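Preltano gripper comparison

The Preltano gripper comparison is a series of bench trials in which two hand-held grippers, one for each hand, are tried on small parts and thin plastic containers. It was started by Orhun Oral and Sevim Oral at the Imus workshop, in order to choose a finger design for the Güler arm.

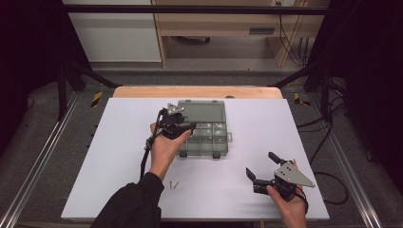
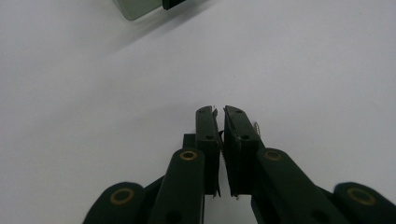
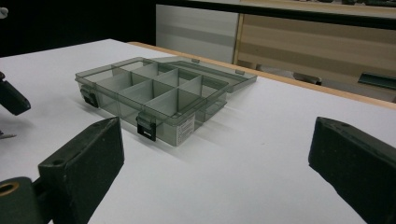

Hand-held grippers and the compartment box. First picture: both grippers in use, with two small silver screws or pins on the board.

In each trial the operator opens the lid of the box, puts the parts into the cells and closes the lid again. One round consists of 10 trials, and 28 rounds were made with each set of fingers. The time is taken from the first touch of the lid — not from the first movement of the hand.

Two finger sets were compared. The flat set held the lid more firmly, but it often lost small screws when they lay close together. The Anau set, which has a softer inner lining, picked up screws with fewer attempts and needed 4 more seconds for the latches. Sevim Oral preferred the second set for this reason, while Orhun Oral wanted to repeat the latch test with a narrower tip. The repeated test was planned for September.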